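Wood Surfaces, Handout 3: Reading the Grain on a Tabletop
Marites Cruzado, Skosaddale evening course

Okay, so last time we got through sanding and I promised you tabletops. I love this part! Before you put any finish on anything, spend a minute just looking at the board — grain lines first, then figure. People mix these up all the time (I did for years).

Grain lines are the long fine ones that follow the length of the tree. Figure is everything that happens on top of that: waves, curls, smooth bright bands. You'll often get a calm stretch right next to a busy one on the same top, and they'll take stain differently, so test both.

Now light. Get your lamp low and off to one side and then walk around the table. A bit of gloss will bounce back at you from one spot and go dull from the next, and pale wood can look warmer toward the corners when it's the same wood all over. Don't judge color from one chair.

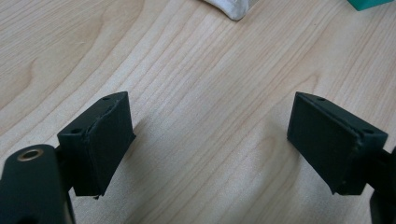
Fig. 1. Pale wood, slight gloss. Wavy figure on the left, smoother grain in the center.

For next class, sketch the grain of one table at home, pencil only. Mark where the figure starts and where the light was coming from. If you have a scrap board, bring it along — we'll be trying oil in room 23.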